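Who's watching the paper cup?

Ask anyone selling a two-armed work cell and they'll tell you it meets the standard. Ask which one and the talk gets vague. I spent part of last September at Kedlow, a small test shop that rents bench time to outfits like Cirska and Kelemen, trying to get a straight answer.
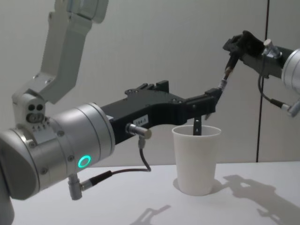

Two arms, one paper cup and very little room between them at the Kedlow bench.

Most of the rules on the books were written for one arm and one person. Keep the speed down, limit the force, put a stop button within reach. Fine. Two arms sharing a table bring up a duller question, which is what each one does when the other is in its way.

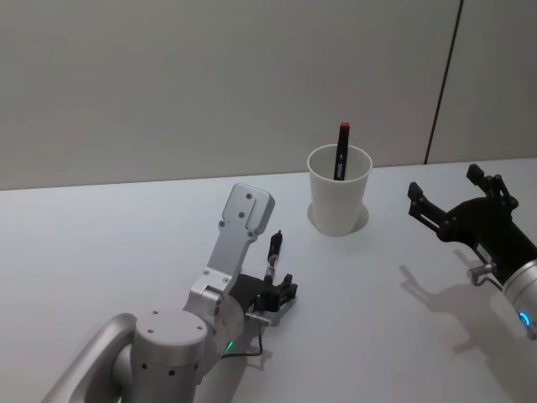
Kedlow's own answer is a house code that runs to 176 clauses. I read it over two evenings. Five of them deal with shared space, and one of those just sends you to another. The colour of the status lights gets nine.

"People like writing rules for things they can check with a clipboard," says Lamai Sangkhawat, who edits the code. She wants a minimum gap between grippers, measured at the tool and not at the wrist. Her critics say that would slow everything to a crawl. 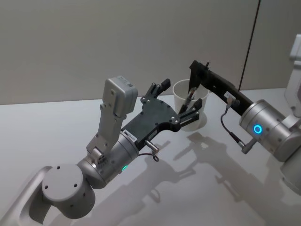 I have some sympathy for the critics, but less for their evidence. Sorine, which makes planning software, told me its arms had done 3,000 shared picks without a bump. Who logged them? Sorine did. Would a light brush between fingertips count as a bump? I'm still waiting to hear. 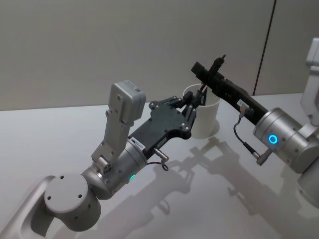 Kedlow now asks clients to hand over raw logs along with their pass rates. It's a decent rule, and it's voluntary. Cirska has agreed to it. Kelemen says it is reviewing the wording.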